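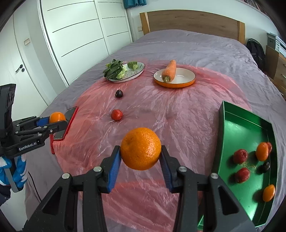 The swapped-hands fault: your questions

5 min read
40 shares · 3 comments

If you recorded two-handed sessions for Plerulard this spring, you've had our message about the pairing fault, and a lot of you wrote back with really sharp questions. Thank you! I've collected the ones that came up most. Anything missing can go in the comments and I'll add it.

What went wrong?

Our pairing script mixed up left and right. Every two-handed recording reaches us as two files, one for each gripper, and the script decides which is which before the files go into training. In 80 recordings it put the left file in the right slot and the right file in the left. The videos themselves are fine. Nothing is missing or damaged, and the hand movements in each file are exactly as they were recorded. They were just filed under the wrong hand.

Was it the grippers?

No. We checked those first, as you'd expect, and they had recorded what they were supposed to. The fault was in code we wrote at Okeke, and it belongs to us.

How did it get noticed?

On the test bench at Bastano, at 4:15 in the afternoon, when a pair of robot arms tried to reach across each other. The task was simple – pick up two pieces of fruit and put them in a tray. The left arm went for the piece on the right, the right arm went for the piece on the left, and they met in the middle at the elbows. The arms sensed the contact and stopped, as they should. One finger pad tore and a cable clip snapped.

Was anybody hurt?

No. The two people on shift were outside the marked area, and the arms run at reduced speed whenever a new model is on trial. One of them pressed the stop button as well, even though the arms had already halted. That was exactly the right thing to do, and we'd like everyone to keep doing it.

Why did it only happen with some recordings?

This is my favorite part of the whole business, and I'll try to keep it short. The script didn't read the hand from a label. It guessed, by looking at which gripper picked something up first, and assumed that was the right. For months the guess held up, as most people recording for us are right-handed and most of them start with that hand. Then we asked for sessions where both hands work at once, and the guess had nothing to hold on to.

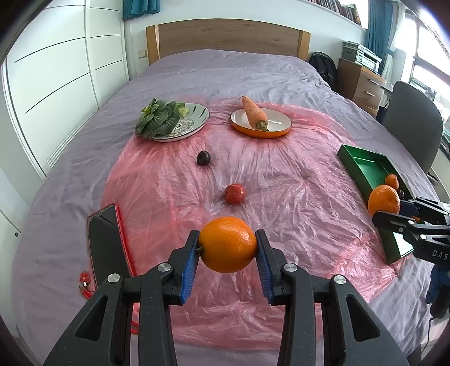

Guessing from the first pickup was always a shortcut, and it came from our early one-handed work, where it did no harm at all. It falls apart as soon as the hands overlap. Look at the two oranges that are in grippers at the same moment, one between the blue pads at the bottom and one in the jaws coming in from the right, over by the green tray. Which was picked up first? From an instant like that you can't say, and the script couldn't do much better. If the two pickups landed close together it took whichever file had the earlier start stamp, and that depended on which gripper had been switched on first. So a left-handed person, or anyone who likes to power up the left gripper before the right, could have had a whole session swapped. Isn't that wonderful? (I was less delighted on the day.)

Did I do something wrong?

You didn't. There was no instruction about which gripper to switch on first, and there still isn't one. Carry on as you like.

Do I need to record anything again?

No. We can put the files right from here. Si-woo Hwang wrote a small tool that compares the two videos of each session and works out the sides from what each view shows of the other gripper. If the other gripper keeps coming in from the left, you're looking through the right one. It's a lovely idea and it works on nearly everything we've tried.

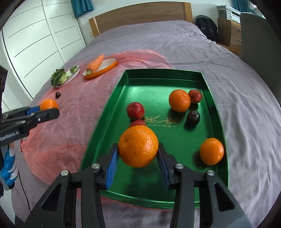 Photo: Plerulard recordings / Okeke

Nearly everything? What's left over?

Sessions where the hands cross. If your left hand reaches past your right to drop something at the far end of the tray, the other gripper can turn up on the unexpected side for a moment. The tool looks at the whole session and goes with the side it sees most, but if the answer is close it hands the recording to a person. Three recordings ended up in that pile, and Si-woo and I watched them from start to finish.

Should I avoid crossing my hands?

Please don't change a thing. People cross their hands when they work, and we want to see it. The mistake was letting the script guess at something it should have been told.

Why do fruit and vegetables matter so much in these sessions?

They're a great test of grip! An orange and a plum want a different opening, a tomato wants a gentler squeeze than a carrot does, and bok choy flops about in a way no plastic toy ever will. They also roll, which keeps everybody on their toes. None of that played any part in the fault, but it was asked often enough to get a place here.

What has changed since?

Each gripper now gets its side set in the app before recording starts, and the choice is stored inside the file. The pairing script refuses to run without it. The tool that checks sides from the video runs as well, on every session, and if the two disagree the session is held back.

On the bench, a new two-arm model has to get through a dry run with the arms set apart so far that they can't touch. If either arm heads across the middle when the task doesn't call for it, the trial ends there and we go and look at the data. We should have had this from the beginning.

Is the model from that afternoon still in use?

No, it was withdrawn the same evening. The group at Eltport had a copy but hadn't loaded it onto a robot, and they've deleted it. The replacement was trained on the corrected recordings in May.

And does it reach for the correct side?

It does! It ran through the fruit task 40 times at Bastano and the arms stayed out of each other's way every time. It dropped a plum on five of those runs, so there's plenty to be getting on with. The plums are a grip problem and have their own thread.

Can I find out if my recordings were among the swapped ones?

Yes. Open your session list and look for the small arrow next to the title. An arrow means we corrected the sides. If you click it you can see the file before and after, and if you think we got it wrong there's a button for telling us. Please use it. You were there and we weren't.

This site uses cookies to remember your settings. Accept | Manage choices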